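Faloten Returns Services
Published 12 March 2019 by Elmarie Mofokeng, Secretary to the Works Forum

Search minutes and notices Enter keyword Go

MINUTES OF THE WORKS FORUM
Automation of the sorting and put-away benches, Metetti building

Chair: Gerrit Makhubela
Minutes: Elmarie Mofokeng
In attendance: bench staff from both shifts, maintenance, training, payroll

1. Opening and previous minutes

The Chair opened the meeting and confirmed a quorum. The minutes of the previous meeting were accepted with one correction: under item 4, "bench allowance" should read "shift allowance." The question of locker space was carried forward.

2. Progress on simulated work

The Chair reported that all arm work remains in simulation. Dretix, the software contractor, has run 3000 simulated picks since December. Of the last set, 868 were reviewed by bench staff, who marked 174 as needing a person to step in. Dretix has been asked to sort these by cause before the next meeting.

Bench staff asked that the review sheet be changed. At present it allows only "good" or "not good," and reviewers have been writing in the margins. Members noted that an arm may close on an item in a way that no experienced sorter would, and that the sheet has no place to say so. The view from the wrist of the arm was shown to the meeting. It places the two black fingers on either side of a small pale item, at a torn-looking opening in a large tan block.

Maintenance observed that close views of this kind say little about what is beside or behind the item, and asked that reviewers be given the wide view as well. Agreed.

Action: E. Mofokeng to circulate a revised sheet with a comments column. Dretix to supply both views for each pick under review.

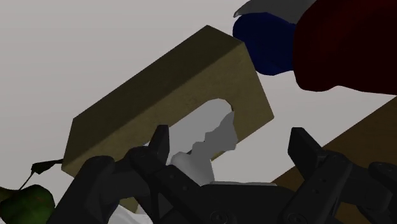

3. Changes to bench duties

The Chair presented the draft duty list. Under the draft, the post of bench sorter would be replaced by two posts, bench sorter and bench reviewer, with staff rotating between them. No reduction in headcount is proposed for the present budget year. Members asked that this sentence be entered in the minutes in full, and it is so entered.

There was considerable discussion of the rotation. Several members from the early shift stated that they would prefer not to spend a full shift at a screen. Others, including two who have been on light duty, said they would welcome it. The Chair replied that the length of a reviewing turn had not been fixed and that a turn of 2 hours was the working proposal. Payroll confirmed that the hourly rate would be the same in both posts, and that shift allowance would not be affected by time spent reviewing.

A member asked who would be answerable when an item is damaged by an arm during a reviewer's turn. The Chair stated that the reviewer would not be held responsible for damage unless a stop had been called for and ignored. Members did not consider this wording clear enough. It was agreed that the rule must be written down before any arm is installed on the floor.

Action: G. Makhubela to redraft section 5 of the duty list and return it to the Forum.

4. Range of goods

Training reported on the choice of goods for the simulated room. Returned goods at Metetti are mixed and seldom arrive in their original boxes, and the Forum had asked earlier that the test items reflect this. The wide view was put up on the screen. The long white counter holds, among other things, a model of a red barn with a grey roof, a tissue box with tissues showing at the slot, and a single red rose with its stem and leaves. The gripper is above the room with its fingers slightly parted and nothing held between them. 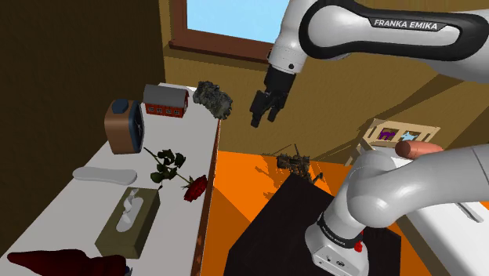

Members from the fragile goods bench questioned whether soft and thin-stemmed items should be given to an arm at all. Their present practice is to lift such items from underneath with an open hand, and a two-finger grip does not allow for this. It was proposed that a list of hand-only goods be kept by the bench itself and that Dretix be bound by it. The proposal was seconded and carried, with one abstention.

Training added that new staff learn the fragile bench by standing next to an experienced sorter for their first weeks. If the number of hand-sorted items falls, there will be less for a trainee to watch. The Chair acknowledged the point and said that he had no answer to it at this meeting. Training will prepare a short paper - no more than two pages - on how the skill is to be kept up.

Action: Fragile goods bench to draw up the first hand-only list. Training to submit its paper.

5. Visit to the Mthembu site

The Mthembu site has offered to receive a party of bench staff to discuss its own change of duties. Places will be divided evenly between the shifts. Travel time is to be paid as working time. Members who wish to go should give their names to the Secretary.

6. Other business

(a) Locker space. Maintenance is measuring the corridor by the loading door.
(b) The noise of the strapping machine was raised again. The service contractor has been called.
(c) The Secretary asked that shift leads hand in attendance slips on the day of the meeting.

7. Next meeting

The next meeting will be held in the upper training room. Items for the agenda are to reach the Secretary in writing. The Chair closed the meeting.

Related items
Draft duty list, sections 1 to 4
Works Forum: terms of reference
Shift allowance: questions and answers
Notice: visit to the Mthembu site
Minutes of the previous meeting (corrected)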